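Recorder bench, 7 November 2021

Clocks went back overnight, so first job was timestamps. Roof unit is on standard time all year, marsh unit is not (my fault, set it up in a hurry in October). Everything off the marsh card after the change has a doubled hour. Renamed the files by hand. Do NOT let the marsh unit follow the clock again. Wrote it on the lid in marker.

Cards pulled this morning: roof and Drekell marsh. Sumham unit not pulled, gate was chained. Azadeh has the key, will ask.

Roof, last night. Light wind from the northwest, clear, cold. Software flagged 435 clips. Most are junk, the usual – drips, the furnace vent, a dog. Went through all of them with coffee. What's left:

White-throated Sparrow, steady until midnight then thin
Hermit Thrush, 7 calls, most of them before dawn
Fox Sparrow, 6, all good clean ones
American Tree Sparrow, 1 probable, first of the season if it holds up
Tundra Swan, one flock, faint, a long way off to the east

Swans are the prize. Saved the clip in two places. Can't get a number out of it, just a lot of overlapping voices fading in and out. Davoud says he heard them from his porch, didn't look at the time. Would have been nice.

Marsh card is worse. Wind noise all through the low end, and something thumping against the housing. Swamp Sparrow sounds OK up top but anything below that is mush. One owl, I think Saw-whet, can't be sure with the thumping over it. Left it as "owl sp." in the log. Azadeh wants to call it. She can listen to it herself and tell me I'm too cautious. 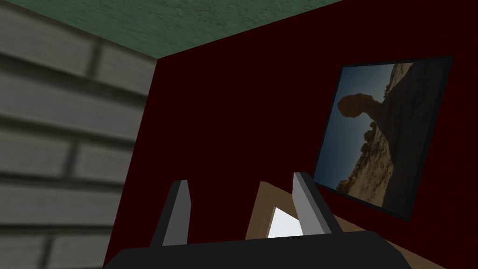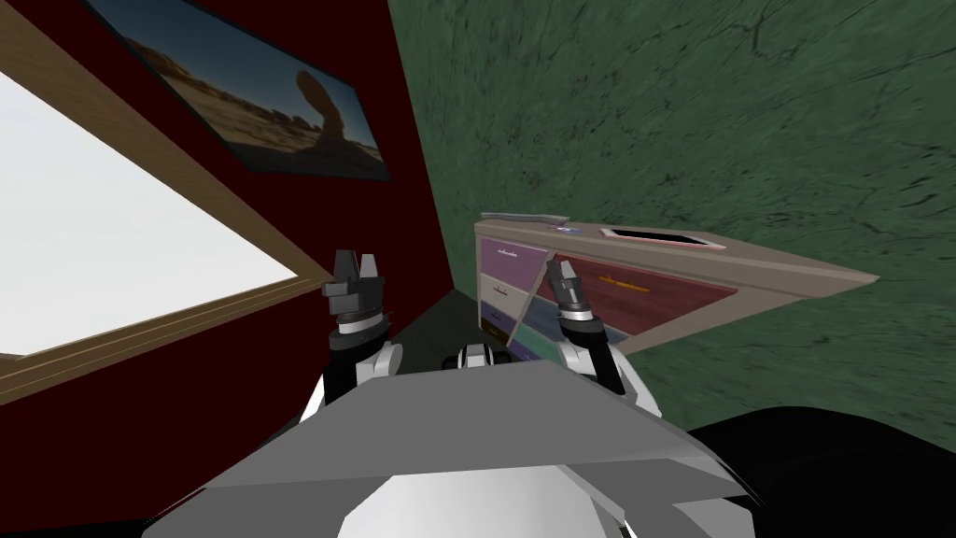
Wind shield for the marsh mic, second try. The foam ball that came with the Rezaei mic is soaked and has gone crumbly on one side, mice maybe. Took it off and tried a bare mic inside a flowerpot like the roof one. Not enough, the wind out at Drekell comes in flat across the water and curls right over the rim. Want two flat plates standing up either side of the mic, wide gap between, leaning in a little toward the top so the sky stays open but the sideways stuff gets turned. Shape is pretty much the two gripper fingers in the first picture, squared-off tops and all. Cut a pair from scrap plastic sign board, 8 inches tall, taped felt to the inner faces. Fixed them to the base with brackets from the old feeder pole. Looks ugly, seems solid enough.

Bench test with the box fan: fan on high, phone playing the thrush call from the stairs. Flowerpot alone, call buried. With plates, call shows up on the spectrogram, thin but there. Turned the fan so it blew straight through the gap and it was as bad as before. So orientation matters. Plates have to stand broadside to the west. Mark an arrow on the base before it goes out or somebody will mount it wrong (me).

Rain not tested. Felt might hold water and drip on the mic. Could try without felt and see if it rings.

The thumping. Opened the marsh housing, found the strap end had worked loose and was slapping the lid. Trimmed it, zip tied what was left. Also two dead stink bugs in the battery bay and some green on the spring contact. Cleaned with vinegar and a toothbrush. Batteries still reading fine but swapped them anyhow, the cold nights are coming.

Estaleo, the sorting program. Updated it, now it calls every Fox Sparrow a Savannah. Went back to the old version. Davoud thinks the new one wants a different sample rate, he is going to look into it when he has time. Until then nobody update please. Old version is on the blue thumb drive in the drawer with the spare cards.

Davoud's count from the dike this morning, copied off his text so it gets in the book: Green-winged Teal on the near pond, Northern Harrier hunting the cattails, Rusty Blackbirds in the willows by the pump, small flock, flushed before he could count. Wilson's Snipe heard only.

To do
– Sumham key from Azadeh, pull that card before it fills
– arrow on base
– felt or no felt
– send the swan clip to Azadeh, and the owl
– order foam, 2 spares
– find out who has the good headphones, they arent on the hook

Marsh unit goes back out tomorow afternoon if the wind drops.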